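Ciklow funeral home to close its Main Street chapel

The funeral home that has served Ciklow and the surrounding farms for three generations will hold its last service in the Main Street chapel in October, after which all arrangements will move to the firm's newer building in Zorner.

Choo Funeral Services told families of the change in a letter mailed last week. The letter says the chapel's furnace and roof both need replacing, and that the number of full services held there has fallen to 12 in the past year. Most families now ask for a graveside gathering or a celebration of life at the community hall.

Pre-paid plans will be honoured in full. Anyone who chose the Ciklow chapel when they signed can switch to Zorner, a church or the hall at no added charge, or cancel and have their money returned with interest. The firm is asking plan holders to call before the move so their files can be updated.
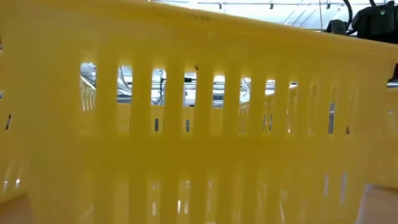

Visitations are the part of the change that has drawn the most comment. Zorner is a 15-minute drive on a good road, but older residents who no longer drive at night have relied on being able to walk to the chapel in the evening. The firm says it will keep renting the lower room at the community hall for visitations on request, and that families will pay the same rate they would have paid on Main Street.

A shuttle was also considered. The letter says one may be offered for larger funerals during the winter, depending on the weather and on whether a driver can be found.

The Ciklow cemetery is not affected. It belongs to the village, and plots will still be sold through the village office. Burials will go ahead there as before, with the procession leaving from Zorner or from the family's church. The cemetery gate will continue to be locked at dusk.

Obituary notices will be handled a little differently. Until now, families have brought a handwritten notice to the front desk in Ciklow, and staff have typed it up and sent it to the newspaper. From October, notices can be emailed or read over the phone to the Zorner office. The deadline for the weekly paper stays at 2 p.m., two days before printing. Photographs can be dropped off at the community hall and will be returned by mail.
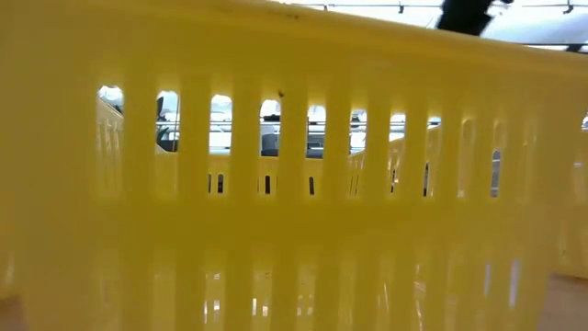 The paper notice board outside the chapel, where funeral cards have been pinned for as long as most people in the village can remember, will be moved to the wall beside the post office. The village has agreed to look after it. Cards will stay up for a week after the service, as they do now.

Memorial items left at the chapel over the years are to be offered back to the families who donated them. These include hymn books, several framed pictures and a pair of oak chairs given in memory of a former organist. Anything not claimed will go to the church in Ririk, which has said it can use the hymn books and the small organ.

No buyer has been named for the building. It was put up as a feed store and became a chapel after the war, and the stained glass over the door was added later by public subscription. The firm says the glass will be taken out before any sale and kept in the village, though a place for it has not been settled.

The chapel will be open on the Saturday before the last service for anyone who would like to visit. Coffee will be served in the front room.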